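# Visit notes: Jenholm manipulation lab, Gutenville

The lab occupies the upper floor of a mill building dated 1882 over the door. We were shown in at the rear stair in March and went straight to the bench work. The front rooms hold the Anozie arms, which were powered down for a bearing change, so the visit concentrated on how training data is gathered and what the group has learned from it.

The project is called Porkine. Its question is narrow: how much of a policy's skill at sorting and nesting containers comes from the number of demonstrations, and how much from the variety of starting layouts. The operator works at a table with a controller in each hand and a sensor module at the wrist. A head camera records the view. Wrist pose and controller input are logged on the same clock, and the streams are aligned before anything is passed to training.

The full set holds 4000 demonstrations. Two policies were trained on equal shares of it. Policy A saw many repeats of 14 layouts. Policy B saw layouts that were redrawn before every run. Both were then tested on layouts absent from either share.

Policy B did better on the unseen layouts, and the gap was widest where one container sat partly behind another. Policy A was slightly faster on layouts it had seen. The group reads this as memorized reach paths. They have not ruled out a difference in operator pace between the two shares, and the write-up lists that as an open item.

The object set is plain: perforated yellow baskets and dark teal bowls. A larger basket can sit inside a bowl, which gives the nested state, and the handles give the grasp planner a usable edge.

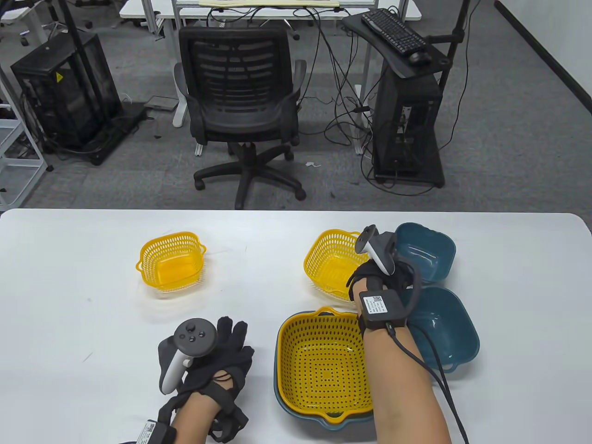 A visitor from the controls side objected that the layout result could be a labeling effect, and that a nested pair ought to be scored as one object until the policy separates it. The reply was that both scoring rules had been run. The ranking of the two policies held under each, although the gap was smaller under the single-object rule.

Discussion then moved to wrist tracking. Drift over a long session is corrected by returning both hands to a fixed pose between runs. Runs with a residual above threshold are discarded before the split. The threshold was set by hand, and we asked for the distribution of residuals, which the lab agreed to send.

Still to be followed up on our side:

- residual plots, both wrists
- scoring script for the single-object rule
- whether the Anozie arms will be back in service before the second test round
- access to the layout generator, including its random seeds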